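4. The open day

4.1 Setting and visitors

The demonstration took place at the Skollen building during the annual open day, on a Wednesday in December. The building is normally closed to the public. Visitors came in through the side entrance, signed a sheet and were given a short printed leaflet about the work. They were then free to move between the rooms as they liked. Our table was in the second room, next to the stairs, and most people reached it after they had already seen the Panicker display on the ground floor. Several of them told us that the order mattered. The Panicker display used a large arm behind a screen, and people expected ours to be behind a screen as well.

The demonstration ran in sessions of 15 minutes, with a gap after each one to put the table back in order. One member of the team stood beside the arm with a hand near the stop button. A second member spoke to the visitors and handed out the question cards. We had planned for a third person to take notes, but during the busiest part of the afternoon this person was needed at the door, so the notes for those sessions were written up the same evening from memory. We have marked these notes in our records and do not quote from them.

4.2 The task shown

We chose a kitchen task because a trial visit to Urkeck earlier in the year had shown that people ask more questions when they know the task from home. At Urkeck we had shown the sorting of metal parts, and visitors watched politely and left. For the open day the arm worked with jars of dry food and glass bowls. The controller was the Rorico software described in Section 3, with no changes apart from a lower top speed.

The task had two parts. In the first, the arm moved a closed jar from the back of the table to a place near the bowls. In the second, it moved a bowl towards the jar. No lid was opened and no food was poured during the public sessions. We had practised pouring in the laboratory, but the results were too uneven to show, and spilt flakes took a long time to clear from the joint of the wrist. Visitors asked about pouring more than about anything else, and we come back to this in Section 4.4.

Clear glass is a hard material for a camera. The rim of a bowl may show up well while its wall is almost lost against the table, and ribbed glass adds bright streaks of its own. Figure 3 gives the wrist camera's view of the work table, with two lidded jars of rolled oats and an empty ribbed bowl nearest the camera. The lids stand out clearly from the teal surface. The base of the bowl shows the dark surface through it, and what separates the bowl from its background is mostly the light caught in the ribs and along the rim.

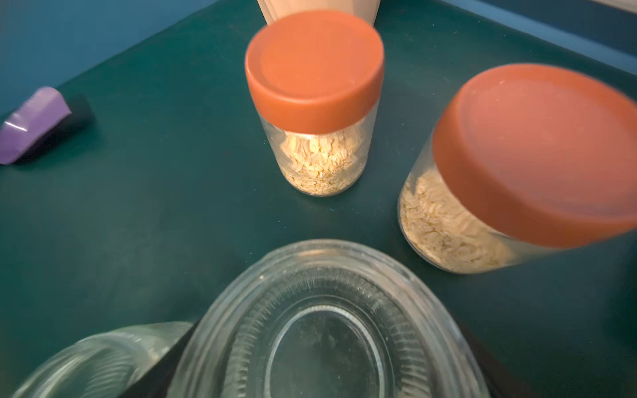

Figure 3. Wrist camera view of the work table. The lid of the larger jar, at the right, is blurred by motion.

4.3 What visitors were told

The spoken introduction was kept short. Visitors were told that the arm found the objects with a camera near its gripper, that it did not know beforehand where they would be, and that it might fail. We asked the speaker to say the last point early and in a normal tone. In practice sessions with colleagues, a failure that came without warning had been taken as a fault in the machine, and the rest of the talk was then spent on the fault.

A screen beside the table showed the live view from the wrist camera. This was added late in the planning and proved to be the part people stood closest to. Many visitors watched the screen and looked up at the arm only when it stopped. Parents used it to explain to children what the arm was "looking at". We had not prepared any words for this, and the explanations we overheard were not always right. A common one was that the arm could see the whole room. The view takes in a small part of the table, and objects leave it as the wrist moves.

Some visitors asked whether the blur on the screen meant that the camera was broken. The speaker explained that the picture blurs when the arm moves and that the software waits for a clearer picture before it closes the gripper. This answer was accepted, but it led to a further question about why the arm paused so often. We now think the pauses should be mentioned in the introduction.

4.4 Questions and comments

We put out 600 question cards, each with a blank space and no printed prompts. More than half were taken, though many were used by children for drawing. The written questions were sorted by two of the authors working apart, who then met to settle the cases where they differed.

The largest group concerned what the arm would do next. Visitors wanted to know if it could open the lid, pour the oats, wash the bowl or put things back in a cupboard. The second group concerned breakage. People asked how hard the gripper pressed and what would happen if a bowl fell. Questions about cost were fewer than we had expected, and questions about jobs were fewer again, although both came up in conversation.

The comments on speed were mixed. Some people found the arm too slow to be of use in a kitchen. Others said that they would not have wanted it to go any faster with glass on the table and children standing near. The top speed was the same in every session, so we cannot say how these views would change with a quicker arm.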